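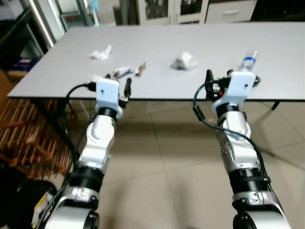
La mesa larga, con el tablero gris claro.

Quiénes somos

Me llamo Irina Cozma y llevo Hemine desde que mi tía, Viorica Mihăilă, me dejó las llaves y una libreta llena de apellidos. Escribimos esquelas, semblanzas y libros de recuerdo para familias que acaban de perder a alguien. Suena triste, ya lo sé, pero muchas tardes nos reímos bastante (no os imagináis la de historias que salen cuando un hermano corrige al otro).

Somos pocas. Ecaterina Lazăr hace las entrevistas, casi siempre por teléfono y sin prisa. Aurelia Bălan se pelea con los registros parroquiales, las fechas que no cuadran y los abuelos que cambiaron de nombre al cruzar una frontera. Kenna Hepburn traduce al inglés para las familias que tienen a medio mundo fuera. Yo redacto, borro y vuelvo a redactar.

Una esquela corta la entregamos en 8 horas. La semblanza para leer en la ceremonia pide un día más, y el libro, que llamamos Pamico, suele llevarnos 10 semanas desde la primera charla. El más gordo que hemos hecho tiene 229 páginas, con cartas, recetas y una lista de primos que dio muchísima guerra. En mayo cerramos casi 56 encargos, ¡nuestro mes más movido!

No publicamos nada sin que la familia lo haya leído entero. Si queréis que algo se quede fuera, se queda fuera y no preguntamos.

También trabajamos con la funeraria Preda y con la imprenta Iler, que nos encuaderna los libros en tela. Si preferís otra, os pasamos el archivo y listo.

Escribidnos cuando os venga bien, aunque solo tengáis un nombre y cuatro anécdotas.

Página actualizada el 08/12/2021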